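Trunda Publishes Results of Two-Arm Table Clearing Study

For immediate release, 1st May

Trunda today released the results of a study on how two robot arms can share the work of sorting mixed household goods on a single tabletop. The method, named Vilari, was developed with software firm Bastura.

Most two-arm systems give each arm a fixed half of the table. Vilari chooses an arm for each object just before the grasp, using the current view of the table and the path of the other arm. It was trained on 2,000 recorded runs and then tested on 584 new layouts.

The test objects include fruit, vegetables, metal cans and a mustard bottle, with clear bins along the back of the table.
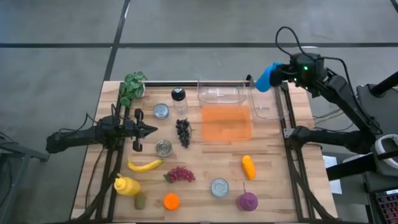

Results

Vilari completed 49 more layouts than the fixed-half method on the same test set. Most of the gain came from objects near the middle of the table, where the older method often left both arms waiting.

Clear bins remain difficult. The system sometimes misjudges where the rim is, and bottles placed close together in one bin leave little space for the gripper fingers. Trunda is collecting 1,000 further runs on this problem.
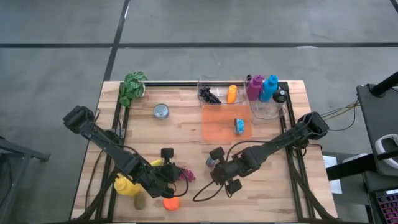

Two-arm test table with grapes in one clear bin and bottles in another.

Availability

The training code and layout list are free for research use. A second release, covering drawers and shelves, is planned for November. Testing for that release will take place at Trunda's Fodor site.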